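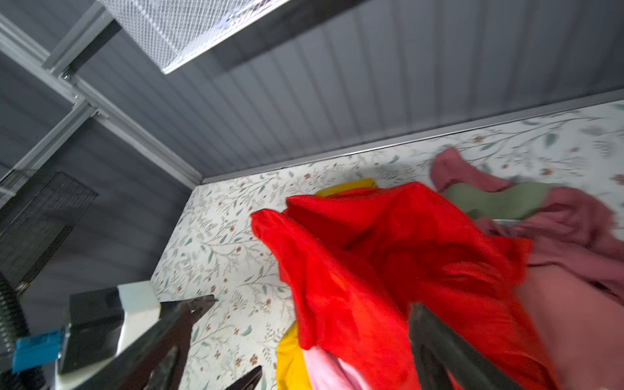

How a Robot Picks Up One Shirt
Robot software for ages 9 to 12
By Seraina Plattner

A robot that handles laundry has a motor in each joint and a camera near its hand. The motors do not know what a shirt is. The camera does not know either. The knowing, as far as there is any, happens in software.

At the Drastville workshop we use a set of programs called Plirnen. It has 3 main parts, and they run one after another, many times over, while the robot works.

Part 1: Perception

Perception means turning a camera picture into facts the robot can use. A picture reaches the computer as a long grid of numbers. Each number says how bright a tiny dot is, or how red, green or blue.

The program looks for dots that belong together. Red dots next to more red dots may be one piece of clothing. Where red changes to yellow, there may be an edge between two pieces. The program has to say "may be" because a fold can make a dark line too, and shiny cloth can look orange where the light hits it.

Cloth is harder than a box. A box has the same shape every time you see it. A shirt dropped on a pile can have more shapes than anyone could list, so the program cannot just compare it with a saved picture of a shirt. It learns from practice pictures instead. Ye-seo Ki marked the edges of the clothes by hand in 2,390 of them.

Patterns cause a different problem. A printed flower has a clear edge and a strong color, so a simple program may report it as a small orange object. If the robot tried to pick it up, the fingers would close on nothing. Plirnen also checks height. A print is flat. Even thin cloth usually has a fold that sticks up a little. 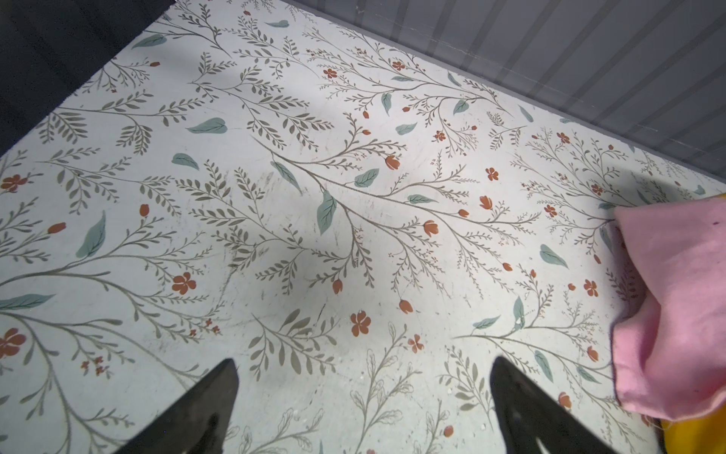 Part 2: Planning

Planning means choosing what to do next. The planner gets a list of places where the fingers could grip. Each place gets a score. A raised fold scores high. A flat stretch of cloth scores low. A spot close to a wall also scores low, as the hand might bump it.

Next the planner draws a path through the air from where the hand is to where it should go. It tests the path against a map of the things nearby. If the path crosses a wall or a shelf, it is thrown out and another one is tried. Ok-hee Hwang's record for a single grip is 434 rejected paths.

Part 3: Control

Control means making the motors follow the plan. The control program compares where the hand is with where it should be. The gap between them is called the error. The program turns the motors to make the error smaller, then measures again. This is a feedback loop.

You use one too. When you reach for a glass, your eyes and muscles keep correcting your hand on the way.

Words to know

Gripper: the robot's hand. Ours has 2 fingers.
Error: the gap between where the hand is and where it should be.
Path: the line the hand follows through the air.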